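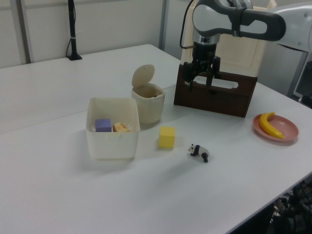

17 March 2025. Load plan for the Berness trip revised again. The youth group will carry its own kitchen this time, which means the cooking kit has to travel in something that two fourteen-year-olds can lift over a portage without trapping their fingers. Rope handles are out; they twist under load and cut into the palm. I want a slot in the panel itself, oblong, with the edges rounded over, on the same principle as the slot in the front face of the dark brown wooden box on the white table. The slot needs to sit well above mid-height, otherwise the box tips towards the carrier's shins on a slope. It also needs a flap on the inside to keep rain off the flour. Leather would do for the flap. Old wetsuit material would do better and there is a sack of it in the loft.

Outside dimensions are governed by the space behind the centre thwart. Measured with a batten in the green boat and the red boat. The red boat is narrower at that point than the drawings say, and the box must fit both, so the red boat sets the width. Height is governed by the spray cover. Depth I have left as it was on last year's box, which was a good depth for the big pan and let the lid serve as a chopping board.

Oanh Lã asked at the planning meeting why we do not simply put the kitchen in a barrel like everything else. Fair question. A barrel is waterproof and cheap. It is also a tube, and whatever is wanted is at the bottom of it. On the November weekend the group unpacked an entire barrel on to wet grass to find the tin opener, then repacked it in a different order, then unpacked it again for the tea. A box with trays opens once. The cost is weight, and the cost of weight is paid on the portage at Drorlow, which is uphill in the direction we are going. I have agreed to trial both. One barrel kitchen, one box kitchen, same menu, and the group will decide after the second night which they want to carry home.

Food barrels themselves: staying with the 60 litre ones would have meant an extra barrel per boat, so I have gone for 90 litres with harnesses. A full one is too heavy for the smaller participants and must be marked as a shared lift. Yellow tape on the lid for shared lift, no tape for single. Eun-ji Seo has offered to do the taping and to write the contents on the inside of each lid in paint pen, where it will not rub off against the hull. She did the same for the first aid bags and the lettering has lasted.

Menu. Breakfasts unchanged: oats, milk powder, raisins, sugar carried separately. Lunches are flatbread and hard cheese until the cheese runs out, then flatbread and peanut butter. Evening meals are the weak part. The lentil dish is nutritionally sound and the group will not eat it. Last season's feedback forms are consistent on this. I have replaced it on the first evening with pasta and a tomato base, dried at home, which rehydrates properly if it is put to soak before the tents go up and not after. This must be written into the evening duty sheet in capitals. The lentils move to the last evening, when people are hungry enough.

Target energy at the planning stage was set by multiplying an adult figure by a guess. I have redone it by weighing out the actual portions. Breakfast and lunch together with snacks now come to almost 2000 kcal per person before the evening meal is counted. That is enough on a calm day. On a headwind day it leaves people short by mid-afternoon, and the symptom in that age group is argument. Additional flapjack is therefore held in the leaders' barrel and issued at the leader's discretion. It is not to be entered on the menu sheet, or it will be eaten on the first morning.

Fuel. Tested the gas stove against the spirit burner on the back step, with the kettle, lid on, same water. Wind from the side, gusting. The gas stove was faster in every run. The spirit burner was slower but kept alight when the gas stove had to be relit. For a group under instruction I prefer the spirit burner for another reason: it is silent, so a leader can talk over it. The drawback is refilling. A spirit flame in daylight is close to invisible, and the refilling rule (burner out, lid on, wait, touch the side with the back of the hand, then refill) has to be demonstrated by a leader every evening until it becomes dull. I have written it on a card and covered the card in clear film.
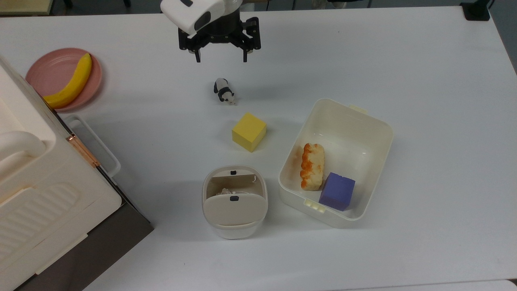 The tarp question is also settled, or nearly. We own the old Kollár tarp, which is large, heavy and patched at two corners, and we have been lent a lighter one of unknown make. The Kollár goes up in any wind and can be pitched badly without consequences. The lighter one needs a proper ridge line and even tension, and a badly tied corner will flog itself loose in the night. For teaching purposes there is an argument for the lighter one, since a mistake is immediately audible. For sleeping purposes there is no argument for it at all. Both are going. The Kollár over the kitchen, the other as a training item near the landing, to be struck before dark.

Ridge line is 25 metres of floating line, shared with the throw bag stock. I am not content with that arrangement. Rescue line should be rescue line and nothing else, and last autumn a length came back with a knot in the middle that had been pulled down so hard it had to be cut out. I have written to Plevarer to ask for a price on a second hank in a different colour. If they cannot supply before we leave, the rule will be that throw bags are not opened for camp use under any circumstances and the ridge line will be made up from the old painters.

Inspected the painters while I was thinking about it. The green boat's bow painter is glazed for a short length where it runs through the end loop. Cut back and re-whipped. The stern one is sound. Red boat, both sound, though somebody has finished one of them with a granny knot and electrical tape. Removed. Blue boat not inspected; it is on the top rack and I did not want to lift it down alone.

Route. The outline remains: put in at the north end of Berness, keep to the eastern shore, first camp on the shingle below the larches, then the narrows, then the Drorlow portage, then the lower water to the take-out. The eastern shore is longer but offers landings throughout. The western shore has a stretch of slab where a swamped boat could not be got out, and I will not take novices along it for the sake of a shorter morning. If the wind is in the south on the day we cross the narrows, we do not cross; we camp early and do navigation on foot. I have put an alternative programme for that day on the back of the route card, including pacing, bearings to the trig point and a stream crossing exercise that can be dropped if the burn is high.

The group will do the portage in relays. Last year the boats were taken over first, and the result was a long gap with all of the young people at one end, tired, and all of the food at the other. The order will be changed. Food and the first tarp go over first with one leader, then boats, then personal bags. Rest stop at the gatepost in both directions. Anyone carrying a boat end does not also carry a bag. I know that some of the stronger ones will want to, and the answer is to give them the second trip.

Paperwork. Medical forms are in except for one, which has been chased. Dietary notes transferred to the menu sheet: no nuts for one boat, so the peanut butter is confined to the other and its knife is marked. It would be simpler to leave the peanut butter out altogether. On reflection that is what I shall do. Sunflower spread instead, which is dearer and separates in the cold, but the kitchen is shared and marked knives get muddled at washing-up. Menu sheet to be reprinted.

Oanh wants the participants to draw up the tent groups themselves and bring the list to us. I was against it. She pointed out that when we drew them up in November there were several requests to change before the pegs were in, and we ended with their arrangement regardless, only later and in the rain. Agreed on condition that the list is seen by both leaders before departure and that nobody is left to be added at the end.

Eun-ji is to run the paddling briefing on the bank. She will cover the forward stroke, stopping, and what to do with the paddle in a capsize, and leave steering until they are afloat, where it explains itself in a few minutes. I shall do the capsize drill afterwards in the bay. Water will still be very cold in spring, so the drill is short, one boat at a time, with the shelter up and the kettle on beforehand.

Outstanding: timber for the box, with the side panels cut a little over size and planed to fit the red boat. Wetsuit material down from the loft. Reply from Plevarer. Blue boat off the rack when there are two of us. Paint pen, yellow tape. Replace the batteries in the shore radio and write the date on them. The kettle lid needs a new knob; the old one came off in my hand on the third run and I finished the test with a pair of pliers.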